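Two Grippers, One Arm and a Very Long March

I told Lingyun I would have this written up by the end of the month, and then March got away from me the way it always does, so thank you to those of you who wrote in to ask whether I had given up on the gripper comparison. I haven't! I got stuck on the friction settings for most of it, and I'll come to that.

For anyone new, I've been trying two grippers on the same arm, in simulation first, picking up small lettered blocks from a board and setting them down again. One is the Getia, a plain two-finger parallel jaw that Severino Manzano swears by. The other is the Wikwood, which has longer fingers and a linkage that lets them curl in a little as they close. Same arm, same controller, same start pose, and 50 picks per gripper before I let myself change anything.

The Getia went first and it was dull in the best way. It comes straight down, it closes, it lifts. When it missed, it missed by shoving the block sideways with one fingertip, nearly always because the block was turned at an angle and I hadn't rotated the wrist enough to match. Charmaine Xaba suggested I line up the fingers with the block faces before descending instead of on the way down (I had been trying to save a bit of time), and after that I had very little to complain about.

The Wikwood took me longer to like. Those fingers sweep through more space as they close, so any neighboring block is in danger, and my first batch was mostly me watching cubes skitter off the board. I raised the approach height and slowed the last bit of the close, and it improved a lot. It is more forgiving of a crooked block than the Getia is, I'll give it that, and I think on rounder things it would win easily.

Now, friction. I had left the fingertip pads on whatever value came with the model file, and the two files did not agree with each other - one gripper was practically wearing rubber gloves. Thandeka Engelbrecht spotted it in my logs in a few minutes, after I had spent several evenings blaming the controller. I set both to the same value, threw out the earlier batches and ran everything over again, with some grumbling and a lot of tea.

For blocks on a flat board I'm staying with the Getia for now. I'd still like to try the Wikwood with shorter fingers, if I can work out how to edit the linkage without breaking it. 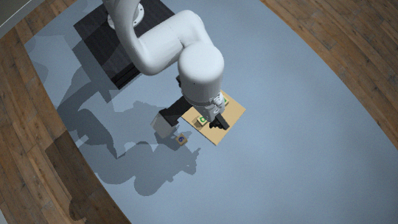
Should both grippers be given the same closing speed in a comparison?
Start with the same speed for both, then run a second batch with each one at the speed that suits it, and keep the two sets of results apart.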